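Entraide › Travail et emploi › Représentants du personnel et syndicats › Élections

Imprimer cette page | Envoyer par e-mail

Élection du délégué syndical : peut-on refaire un vote quand des adhérents n'ont pas reçu leur bulletin ?

Question posée par mireille_t

Bonjour à tous,

Je suis adhérente d'une section syndicale dans une entreprise de logistique, Losteo. Nous sommes répartis sur 3 sites, dont le plus gros est celui de Riis, où je travaille. En juillet, la section a renouvelé son secrétaire. Je précise qu'il s'agit d'une élection interne au syndicat et que le CSE n'est pas concerné.

Le secrétaire sortant, Obadia Lyimo, se représentait face à une collègue de l'équipe de nuit. Il a été réélu avec 11 voix d'écart. Le vote se faisait par correspondance, avec des enveloppes envoyées par Sendport, le prestataire que la section utilise pour tous ses courriers. Il y avait 1383 inscrits sur la liste.

Le problème est que 27 adhérents disent n'avoir jamais reçu leur enveloppe. Presque tous ont déménagé ou changé de site au printemps, et ils affirment avoir signalé leur nouvelle adresse. Certains ont prévenu la section par e-mail, d'autres l'ont simplement dit à leur délégué. Le bureau répond que le fichier a été arrêté avant l'envoi et que chacun pouvait demander un duplicata jusqu'à midi le dernier jour. Cette possibilité figurait sur une affiche, au dos de la convocation à l'assemblée. À Riis, je ne l'ai pas vue, mais je ne peux pas jurer qu'elle n'y était pas.

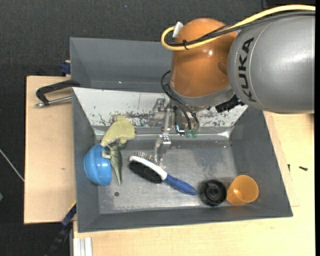

Bras robotisé KUKA au-dessus d'un bac gris.

Je n'ai rien contre le secrétaire, pour qui j'ai d'ailleurs voté. Mais l'ambiance est mauvaise depuis le dépouillement et on va bientôt négocier les horaires de nuit. Mes questions :

1. Est-ce que 27 bulletins manquants suffisent pour faire annuler le vote ?
2. À qui s'adresser en premier : au bureau de la section, à la fédération, au tribunal ?
3. Est-ce que la direction peut refuser de négocier avec lui en attendant ?

Merci d'avance.

2 réponses

Réponse de Clolstead

Bonjour,

Le point de départ, ce sont vos statuts et, s'il existe, le règlement intérieur du syndicat. Une élection interne relève d'abord de ces textes. Le Code du travail n'entre pas dans le détail de la désignation d'un secrétaire de section. Regardez qui arrête la liste des électeurs, à quelle date, comment les adhérents doivent être prévenus et quel délai est prévu pour contester. Ce délai est parfois très court. S'il est dépassé, votre fédération risque de ne même pas examiner le fond.

Sur la première question, il n'y a pas de seuil automatique. En général, une irrégularité conduit à l'annulation si elle a pu changer le résultat, ou si elle touche à un principe essentiel du scrutin. Chez vous l'écart est de 11 voix et il manque 27 votants. Sur le papier, le résultat pouvait donc basculer. Reste à établir que ces personnes étaient bien à jour de cotisation et que l'erreur vient de la section. Un e-mail de changement d'adresse envoyé avant l'arrêt du fichier est une bonne pièce. Un « je l'avais dit à mon délégué » l'est beaucoup moins.

Pour la marche à suivre, je ferais dans l'ordre :

– une lettre au bureau, signée par les adhérents concernés eux-mêmes, qui demande la copie du procès-verbal et la date d'arrêt du fichier ;
– en l'absence de réponse ou en cas de refus, un recours auprès de l'instance prévue par les statuts (union locale, fédération ou commission des conflits selon les organisations) ;
– le tribunal judiciaire en dernier, avec un avocat.

Demandez aussi au bureau le relevé des plis revenus « n'habite pas à l'adresse indiquée ». Si les enveloppes sont revenues avant la clôture et que personne n'a relancé les intéressés, cela compte.

Sur la troisième question, attention à ne pas mélanger deux choses. Le secrétaire de section est choisi par les adhérents. Le délégué syndical est désigné par le syndicat représentatif, qui notifie cette désignation à l'employeur. Le titre de votre message parle de délégué et le texte de secrétaire. Si M. Lyimo est aussi délégué syndical, son mandat ne tombe pas parce que le vote de juillet est discuté en interne, et la direction n'a pas à s'en servir pour repousser une réunion.

Réponse de pat-quai4

Chez nous on a eu le même souc i avec les enveloppes et la fédé a fait revoter tout le monde. Ça a pris des mois et c'est le même qui est repassé, avec moins de votants. À ta place j'irais d'abord en parler directement au bureau – souvent ils préfèrent organiser un nouveau vote que d'avoir un recours sur le dos. Et garde une copie de tout.

Commentaire de mireille_t

Merci à tous les deux. En effet, il est secrétaire et délégué syndical, je me suis mal exprimée dans le titre. J'ai retrouvé les statuts : la contestation doit être adressée au bureau par lettre recommandée, et on est encore dans les temps. Neuf collègues ont gardé leur e-mail de changement d'adresse. Pour les plis retournés, j'ai posé la question et j'attends la réponse.

Imprimer cette page | Envoyer par e-mail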